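Chapter 6

Learning from Simulated Kitchens

What this chapter covers

Why researchers train arms in simulation. How a task is written down so that a program can score it. Scene variation and what it does for a policy. A worked result: the Cultent study. Reading a success rate.

6.1 Starting with a counter

Chapter 5 ended with a single arm and a single block on a bare table. The arm learned to pick up the block after a few hours of practice, and it failed as soon as the block was replaced by a cup. That failure is the subject of the next three chapters. A policy that has only seen one object in one place has learned very little about picking things up. It has learned a path through the air.

The usual remedy is to show the policy more: more objects, more positions, more backgrounds and more light. In a real laboratory this is slow work. Someone has to put the objects back after each attempt, and a glass that is dropped has to be swept up and replaced. In a simulator the objects go back by themselves. A reset takes a fraction of a second and can be repeated all night.

The price is that the simulator is wrong in many small ways. Friction is simplified. Glass bends light less faithfully than it should. Contact between a finger and a curved surface is computed at a few points, where a real finger touches over an area. We return to these errors in Chapter 8. For now it is enough to know that they exist and that a method has to be judged with them in mind.

6.2 The Cultent study

Our main example in this chapter is a study known as Cultent, led by Griet Wuyts and carried out with the Polero simulator. The question was narrow. Suppose an arm has to move a piece of glassware that stands among other kitchen things. Does it help to train in kitchens where everything except the glassware keeps changing, or is it better to keep the kitchen fixed and vary only the glassware?

Wuyts used an arm with a fixed base placed beside a counter. The base did not move during an attempt, so the reach of the arm set the limits of the task. Objects were placed on the counter and on a nearby island, and only one of them was the target. The others served as distractors, which in this book means any object the policy has to leave alone. 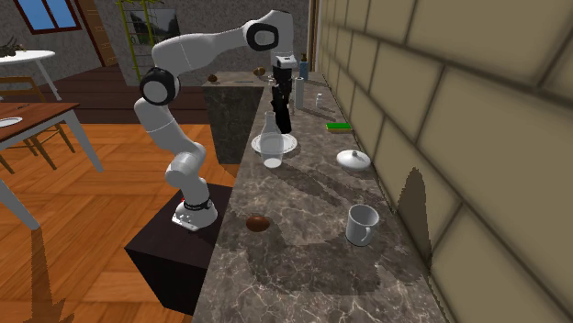
Chapter 6 | Page 143

Figure 6.1 A Cultent kitchen in simulation, with the gripper lowered near the target. The carafe stands on a plate. The mug, the lid and the sponge along the tiled wall are distractors.

Two features of this layout matter for what follows. The first is the plate. A policy that closes the gripper too low may touch the plate as well as the carafe, and the study counted any attempt that shifted the plate by more than a small tolerance as a failure. The second is the shape of the carafe, which narrows toward the top. A grip near the top needs a smaller opening but leaves less room for error in height.

Clear glass adds a difficulty of its own. The counter shows through it, so the color values at the carafe's position are partly those of the marble behind. A method that finds objects by color alone will do badly. Wuyts gave the policy both a color picture and a depth picture, and the depth picture in Polero treats glass as solid. Real depth cameras often do not see glass that way, and this is one of the places where the simulator is kinder than the world.

6.3 Writing the task down

Before any training can start, the task has to be stated in a form a program can check. The Cultent task has four parts:

Start. The target stands upright on the plate. The gripper is open and above the counter.
Goal. The target is held clear of the plate at the end of the attempt.
Limits. The plate and the distractors stay where they were, within tolerance.
Time. The attempt ends after 20 seconds of simulated time.

Notice that the goal says nothing about how the arm gets there. The policy may approach from any side. Students often want to add instructions at this point, such as a preferred grip height or a path that avoids the wall. Each of these narrows what can be learned, and should be added only when the simpler statement has been tried.

6.4 Fixed and varied scenes

Training was run in two conditions. In the fixed condition, the wall, the counter, the lighting and the distractors were the same in every attempt, and the glassware changed. In the varied condition, the glassware was the same and the rest of the kitchen changed. Both conditions used the same number of attempts and the same network. The finished policies were then tested in a separate group of kitchens, called the Verhoeven set, in which both the room and the glassware were new.

The fixed condition reached a success rate of 70 percent in its own training kitchen and fell to eight percent in the Verhoeven set. The varied condition reached 81 percent in training and kept most of that when only the room was new, but it also dropped sharply when the glassware was new. Neither condition solved the whole problem. Each policy coped with the kind of change it had met and did poorly with the other kind.

A follow-up run in February, reported under the name Prorside, mixed the two conditions. We examine it in Section 6.6, after the training method itself has been explained.

6.5 Before you go on

The rest of the chapter assumes that you can read a success rate with some care. A rate belongs to a set of scenes, a definition of success and a time limit. If any of these is changed, the number changes with it. When you compare two methods, check first that all three match.

Key terms for this section: policy, reset, target, distractor, tolerance, scene variation, held-out set.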